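Thema: Trasunetti Szenenpaket von Flolla, lohnt sich das?
Forum > Simulation und Greifer > Kaufberatung

krempelkiste
3. April 2020
Hallo zusammen, ich spiele seit ein paar Wochen mit dem Gedanken, mir das Trasunetti-Paket von Flolla zu holen. 500 Objekte, Tische und Räume dazu, die Arme sind schon fertig eingerichtet. Kostet halt auch 500 Euro und das ist für mich als Hobbybastler schon eine Ansage. Hat das jemand von euch im Einsatz? Mir geht's vor allem um Greifen und Ablegen, also Küchenkram, Lebensmittel, Körbe und so.

schraubmutti
Ich hab's seit Oktober und bin ziemlich begeistert! Die Installation war in 30 Minuten durch (inklusive Kaffee), und die Gelenkgrenzen stimmen ab Werk. Bei Vurgate hab ich damals allein für den Greifer einen halben Urlaub verbraten. Ich lasse gerade die Einkaufskorb-Aufgabe laufen, den Tisch hab ich mir selbst zusammengestellt, mit Gurke, Milch und Tasse neben dem Korb.
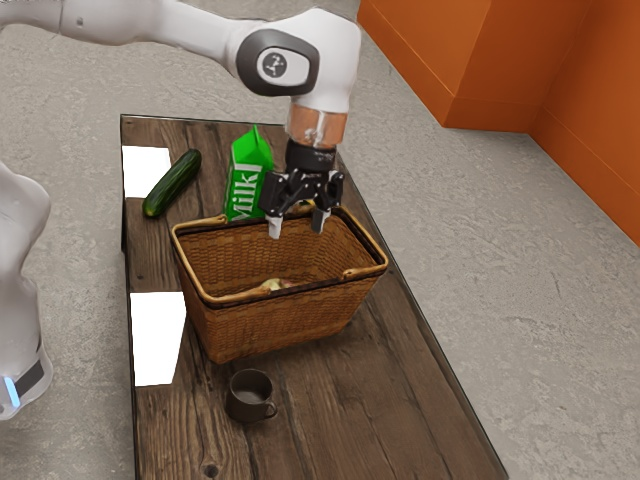
Noch eine Frage zur Lizenz: Darf man die Objekte auch in eigenen Projekten weitergeben?
Weitergeben darf man nur gerenderte Bilder und Videos, die Modelle selbst bleiben an das Konto gebunden.

nullpunkt_77
Ich halte mal dagegen. Die Optik ist nett, geschenkt, aber die Reibwerte sind Quatsch. Bei mir rutscht die Gurke weg wie auf Seife, egal was ich einstelle. Und beim Korb hab ich eine halbe Nacht gesucht, warum der Greifer an der Luft hängen bleibt, bis ich mir die Kollisionsform hab anzeigen lassen. Die ist viel gröber als das Flechtwerk, das man sieht. Für das Geld erwarte ich mehr.

schraubmutti
@nullpunkt_77 welche Version hast du denn? Mit der 3 kam eine feinere Kollisionsform für alle Behälter, die muss man aber im Objektmenü erst anhaken. Bei der Gurke geb ich dir recht, da hab ich die Reibung auch von Hand hochgesetzt und seitdem ist Ruhe.

nullpunkt_77
Hm, ich bin noch auf der 2. Das Update wollte bei mir die ganzen Szenen neu anlegen, da hatte ich keine Lust drauf. Finde ich trotzdem schwach, sowas gehört ab Werk angehakt.

lötzinnlutz
Ich würde mir vorher Cloutier anschauen. Weniger Objekte und die Räume sehen alle aus wie ein Parkhaus, aber dafür zahlt man monatlich und kann jederzeit raus. Für jemanden, der erst mal gucken will, ob ihm das überhaupt Spaß macht, find ich das fairer. Den Support hab ich zweimal angeschrieben und beide Male am selben Tag eine brauchbare Antwort bekommen.

schraubmutti
Cloutier hatte ich auch mal, da haben mir die Lebensmittel gefehlt. Wenn man nur Würfel stapeln will, reicht das locker.

krempelkiste
Danke euch, das hilft schon sehr! Würfel stapeln kann ich inzwischen im Schlaf, das wäre mir zu wenig. Läuft Trasunetti denn auch auf einer älteren Grafikkarte? Meine ist nicht mehr die jüngste und der Lüfter klingt jetzt schon nach Staubsauger.

nullpunkt_77
Laufen tut's. Schatten runter, Spiegelungen aus, dann geht es auch auf meiner alten Kiste. Nur mehrere Szenen parallel kannst du vergessen.

krempelkiste
Okay, parallel brauche ich eh nicht. Dann frag ich bei Flolla mal nach, ob es eine Testversion gibt, und melde mich wieder.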